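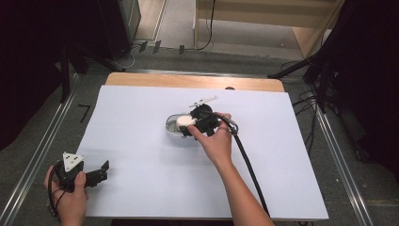
Why do we put a white sheet on the table?

When you do small work with your hands, for example you open a little container or make something from tiny parts, it helps very much to have a big white sheet under it. The sheet can be paper, or it can be foam board. Foam board is two thin layers of paper with light foam between them, like a sandwich.

A white sheet sends back most of the light that falls on it. A dark table keeps more of the light for itself. So on white, a dark thing is easy to find, even when it is as small as a grain of rice. A gray or see-through thing is more difficult, but its edge and its shadow help you.

What about white things? A round white cap on a white sheet can hide quite well! Put it beside something darker and your eyes will catch it again.

Words to know
Container – a thing that holds other things inside. A box is a container, and a jar too.
Oval – a shape like a circle that somebody stretched a little.
Translucent – it lets light through, but you cannot see clearly what is behind.

Is white always the same white?

Look slowly at a big white sheet. In one place it is very bright, and in another place it is more gray. The paper did not change its color. Less light comes to the gray places, because something stands between them and the lamp or the window. We call this a shadow.

Some shadows have a sharp line around them. Others are soft, and you cannot say where they begin. When the lamp is small and your hand is near the paper, the shadow is sharp. When the light is wide, like a cloudy sky, or the hand is high above the paper, the shadow becomes soft. 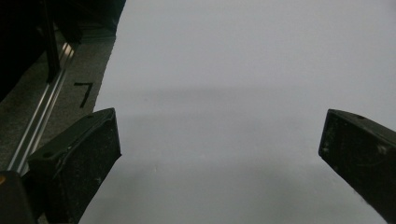 Try it at home

You need one large white sheet, a desk lamp, and a small box with a lid.

1. Put the sheet on a table. Leave a little of the table free at the far side, so you can compare the two colors.
2. Turn on the lamp. Ask an adult if the lamp gets hot.
3. Hold your hand close to the paper and look at the edge of the shadow.
4. Lift your hand slowly. What happens with the edge?
5. Now put the box on the sheet. Hold it with one hand and take off the lid with the other. Lay the lid next to the box and look for both shadows.

My neighbor's son Recep did this in August, at four in the afternoon, with the curtain open and no lamp. He drew a pencil line around the shadow of his box and came back after supper. The shadow was not in his line anymore. He thought that his sister moved the box, but it was the sun which had gone lower.

If you also want to draw around shadows, use a pencil and press lightly. Then you can erase the lines and use the same sheet again tomorrow.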